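Plendarport's water is fine, says Plendarport

The Plendarport water office wants residents to know that the tap water has passed its August checks, and that it would like them to please start drinking it. Sales of bottled water in town hit 2,159 cases last month, up from 1,436 the August before, according to figures read aloud at Friday's public meeting by district manager Gizella Szilágyi, who did not look up while reading them.
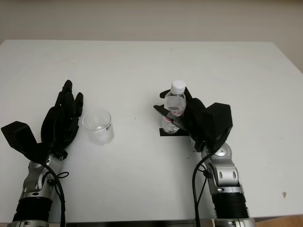
Trust in the taps has been low since spring, when a valve failure on Jerkeck Road turned the supply the color of weak tea for a weekend. The office called it "harmless mineral content." Residents called it other things, 267 of them in writing. Szilágyi has since promised to bring the matter out into the open, with monthly results printed in plain English and public tastings held at a plain white table, scuffs and all, with a blank wall behind it. Past tastings were held in the Bozsik Hotel ballroom, where the chandeliers drew most of the praise.

The new approach has its doubters. Gistari Market, which has given over a full aisle to bottled water, says it has no plans to shrink the display. The store charges 95 cents for a small bottle, or slightly more if you want it cold. 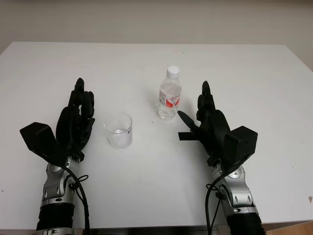

A bottle of water and a clear plastic cup on a white tabletop.

Szilágyi told the meeting that the failed valve has been replaced and the one next to it "looked at." Asked what she drinks at home, she said coffee. The next results are due at the end of the month and will be mailed to every household along with the bill, which is going up.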